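Garnska Brown Table Cover, Large

Matte finish. Sold by Gerska. Item 724.
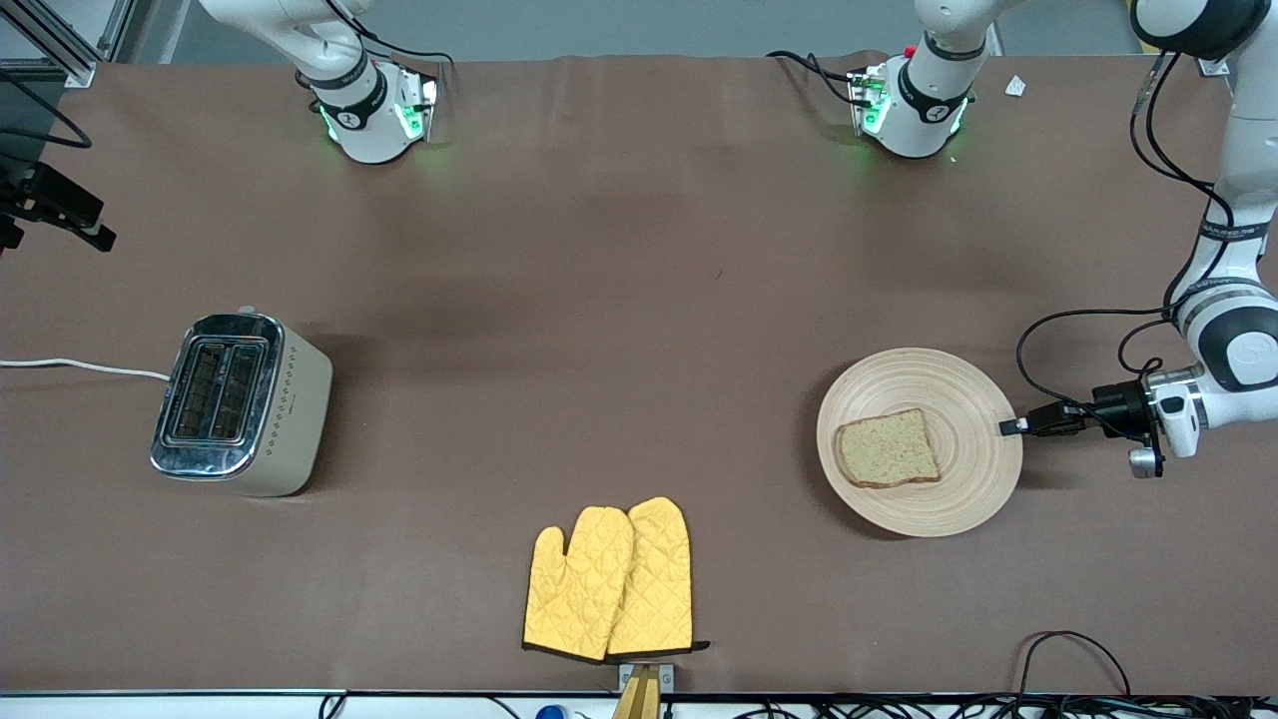
We were slow to stock this one. A table cover is about the easiest thing in the house to oversell, and the first sheet of maker's copy we got for the Garnska promised a "breakfast surface for life." We cut that line. What follows is what we think you're getting, including the parts we'd want to know before paying for it.

What it is

A plain brown cover for a work table or kitchen table, smooth on top, with no pattern and no shine. It's meant for the kind of table where somebody makes toast, slices bread and leaves the plate out until lunch. It won't make a bad table good. If the top underneath has a deep gouge or a raised seam, you will feel it through the cover, and in low morning light you may see it too.

About the creases

The maker says the cover "relaxes flat." We'd put it differently. It ships folded, and the fold lines fade over the first couple of weeks, but faint creases stay. You notice them most on a big table with very little on it. With a toaster at one end and a plate or two at the other, most people stop looking. If faint lines are going to bother you every morning, buy something rigid.

The brown also looks a little uneven depending on where the light comes from. We've had returns over this, with notes saying the dye was patchy. We laid three of the returned covers under a window, turned them end for end, and the darker areas stayed where they were on the table. It's the light. We took the returns anyway.

Crumbs

A seeded loaf will test any cover. Pale crumbs show up on brown, and so do the small seeds that drop off the crust when you pick up a slice. Some shoppers want that, so they can see what they've missed. Others would prefer a speckled top that hides everything until the weekend. Know which one you are. A dry cloth does the job. The maker also sells a spray for it, and we don't carry the spray.

Toasters and heat

Please don't read "kitchen table cover" as "heatproof." We asked for a temperature rating in April and got back a paragraph about lifestyle. Until we have a number, our advice is this:

A regular two-slot toaster standing on its own feet is how we use ours, and we've had no marks.
Don't set a hot pan, a baking tray or a kettle straight down on it.
Empty the crumb tray over the sink.
Unplug the toaster before you wipe near it.

Plates and bowls

A turned wooden plate sits well on the matte surface and doesn't skate off when you reach across for it. We like a shallow wooden dish for bread, and we sell one, the Flava, listed separately. The Flava page says the rings cut into the dish "let the bread breathe." We can't find any sign that they do. They look nice and they catch crumbs, and you'll want a soft brush for them.

Rough-bottomed stoneware is another matter. Dragged across the cover it leaves dull streaks. Most of ours rubbed out with a damp cloth. A couple didn't.

Size

Measure first. The long side is 122 inches, and that is more cover than most kitchens need. It can be trimmed with sharp scissors, but a trimmed cover can't come back to us. The cut edge doesn't fray. It does show every wobble of your hand, so use a straightedge.

How it compares

The Mathew cover costs less and feels thinner. It lies flatter on day one, we'll give it that. It also slides, and we went through two of them in the break room before giving up. If your table only gets light use, the Mathew is probably enough and you can keep the difference.

Care

Wipe with a damp cloth and mild soap.
No bleach, no scouring pads.
Roll it for storage. Folding brings the creases back.
Butter should come up the same day. Left overnight it leaves a darker spot that takes several tries.

In the package

One cover, rolled in paper inside its fold. No clips, no underlay. Toaster, plate and bread not included.

Returns

Untrimmed covers can be returned in any condition a reasonable person would call clean. Keep the paper if you can.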